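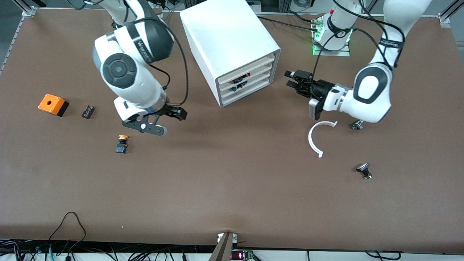 4. Registering a worker complaint in Sevamari

Only the factory focal person can open a new case. At the Belline site this is Dima Chidiac.

1. Sign in and choose "Cases", then "New case".
2. Enter the line number, for example 17. Do not write the worker's name in this field.
3. Select the language in which the worker spoke.
4. Write the complaint in the worker's own words. The minimum is 12 characters.
5. Press "Save". The case receives a number, such as 813.

Caution: a saved case cannot be deleted. If you made a mistake, add a correction note under it.

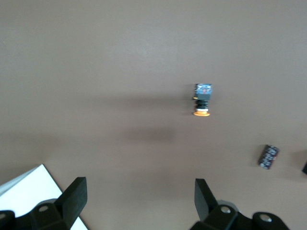

Who can read the case after it is saved?
The focal person and the worker committee reader for the same site. Line supervisors see only the monthly totals.

Note: cases without any reply after 68 hours are sent to Ziad Sabbagh at the Awwad office.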